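Visit report: Carnport open day, January 20, 2024

Carnport opens its robotics building to outside visitors twice a year, once in August and once in the winter. I went to the winter one. The program sent out beforehand promised kitchen tasks in simulation, a lunch, and a talk called "What broke." The talk was the reason I signed up.

There were 16 of us. We left coats in the lobby, were given badges, and were taken upstairs to the simulation room, where Shazia Bangash runs the test program for an arm controller named Trulby. The team builds rooms in software, puts the arm in them, and runs the same job over and over with small changes. The job that day was reaching toward a metal rack on a wooden surface.

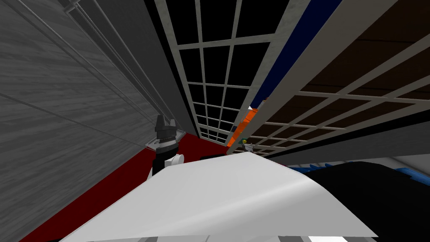

Carnport Simulation and Test Group

Bangash started with the fault and left the background for later, which suited most of us. In run 3791 the arm was told to open its gripper, move in over the rack and stop short of it. It opened and moved, but it did not stop. The fingers went down through the top rail and the controller reported a normal finish.

The group had two questions. The first was why the arm kept going. The answer was a stale position. Jaltach, the software that passes the rack's location to the controller, had been restarted between runs and was still sending the location from the previous room layout. The arm stopped exactly where it would have been safe to stop in the old layout.

The second question took longer. The contact check should have ended the run as soon as a finger touched metal. It had been switched off for the rack 3 weeks earlier to speed up a different test, and the setting had been saved with the room file. Everyone who opened that file afterward got a rack that the checker ignored.

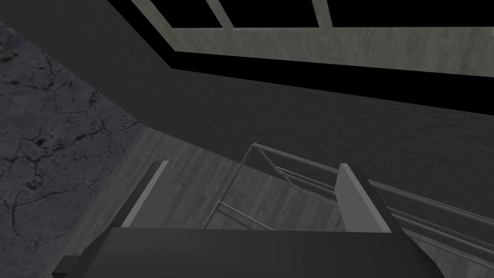

Replaying the approach with the check turned back on, the group got a contact warning in every run until the position feed was fixed. They then went back through the older results from the same file. Four other runs had passed when they should have failed. Those have been marked and will be repeated.

A visitor from Ansari, a firm that makes shelving, asked whether any of this had reached a real arm. Bangash said no. The hardware cell only takes jobs that have passed in simulation, and this one was in line for the following morning. She did not make much of that, but the room got quiet.

Two changes have been made. The controller now refuses a position older than the current run, and the checker settings no longer travel with the room file. If someone turns a check off, it comes back on at the next start.

Lunch was sandwiches. In the afternoon we saw the hardware cell through the glass, with the power off. Parking is tight, so take the shuttle from the station if you go in August.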